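4.2 Small Baskets and the Objects That Go in Them

Readers who skipped Section 3 will want to know why a paper on household tidying gives so much space to combs. The short answer is that combs are where our coding scheme went to die. Mugs behave. Socks, once you accept that a pair is a social convention, behave. A comb has no settled home in most of the households we studied, and when people are asked to put one away, they tend to hold it for a moment first, as though the question had been phrased badly.

We call this interval the hover. It starts when the object leaves the surface and ends when it is let go, and it includes whatever the person does with it on the way, such as turning it, shifting it from one side to the other, or starting toward one place and settling on another. Puritz treats the hover as wasted time and subtracts it. Dovard keeps it but files it under hesitation, a category that in her scheme also includes answering the phone. We keep it and code it separately, because in the pilot it was the only measure on which our two coders agreed before lunch.

The tabletop task was built to be as dull as possible. A session uses one object, one basket, and a plain board, with no shelf, drawer, or rival container to blame. The instruction is "put this where it goes," read from a card in the same flat tone every time. Dwayne Tillman read it for all sessions and reports that he now hears it in the shower. The comb and basket arrangement is given in Figure 6.
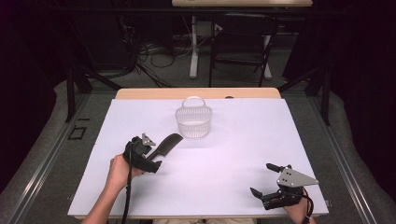
Page last modified: May, 4:10 p.m.

Figure 6. Comb and basket on the covered board. The comb is black plastic and is held at a slant over the board, with the basket farther back. The basket is translucent white plastic with a perforated body and an arched loop handle.

The handle deserves a paragraph, and we regret to say it gets one. An arched handle divides the opening of a small basket into two sides, and a long flat object has to go in on one side or the other, or be slid underneath. Participants rarely remark on this. They do, however, slow down for it. Hovers with the handled basket ran longer than hovers with the open tray used in Section 3, and most of the difference fell in the last part of the movement, near the rim. Tseng predicted the effect for grocery bags and was, by his own account, mostly ignored. We are happy to extend his finding to an even less glamorous container.

The comb makes its own contribution. Because one end is handle and the other is teeth, it can be put away pointing in two directions, and people hold views on which is correct. Those who favored teeth down said it was cleaner. Those who favored teeth up said the same thing. We logged the end that entered first and made no attempt to broker a peace.

In total we coded 2100 placements, of which nearly 800 used the comb. The remainder were divided among the spoon, the sponge, and the clothespin. The clothespin proved so easy to put away that one coder asked to be moved off it. A placement counted as complete when the object was released and came to rest inside the basket. Objects left lying across the rim were coded as "parked," a label borrowed from the Plorevix coding manual, where it was meant for coats on chair backs. The comb was parked more often than the other objects together. Asked afterward, several participants described a parked comb as put away, and one described it as "away enough," which we have come to regard as the most useful phrase in the data.

Two limits should be stated. First, the board is pale and the comb is black, so the comb was always easy to see, a courtesy that real bathroom counters don't extend. Second, the basket was empty at the start of every trial. Baskets at home are seldom in that condition, and the hover may well be shorter when there are already 4 hair ties and a dead battery in there setting the tone. Section 4.3 takes up the crowded basket, with the same comb and a good deal more arguing over the codes.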